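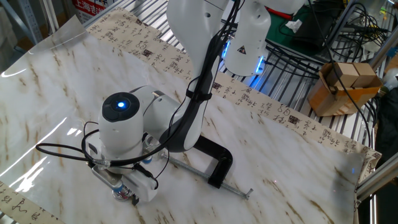

Quick one tonight, have to be up at six. The allotment. Yes, still going, no, I haven't given up, thanks to everyone who asked.

July has been a mess. Went away for a week to Prosutholm and came back to courgettes the size of my arm and bindweed up everything else. Beans fine. Beans are always fine. Lettuce all bolted, pulled it up on Friday evening and put the lot on the heap.

Potatoes - dug the first row, Nijs again, same seed as last year. Decent size but scabby. Anouk Willems two plots down says I should stop liming that end and she is probably right, hers come up clean as anything. She gave me a bag of hers and I gave her courgettes. She did not look thrilled.

Water is the main thing. The tap by the gate has been off for 2 weeks and the nearest one is right over by the railway fence. 37 trips with the cans so far, I've been keeping a tally on the shed door out of spite. Wrote to the council, got a reference number, heard nothing. If anyone on the Jitstead side has spare hosepipe I'd pay for it, or swap for, well, courgettes.

Tomatoes - no blight yet, touch wood. Pinching out every other day and still missing sideshoots, found one tonight as thick as the main stem. Feeding once a week, might go to twice now the second truss has set. Does anyone bother with twice? My dad never fed his at all and had loads, but he had that south wall.

Also the rent letter came. Going up agian from October. Still cheaper than the gym I never went to, but they could fix the tap first.

To do this week: net the brassicas (pigeons), sow spring cabbage, get the shallots up and drying, find my good trowel. I think it's in the compost. It was in the compost last time.

Will put the chutney recipe up at the weekend if I get a minute, someone remind me.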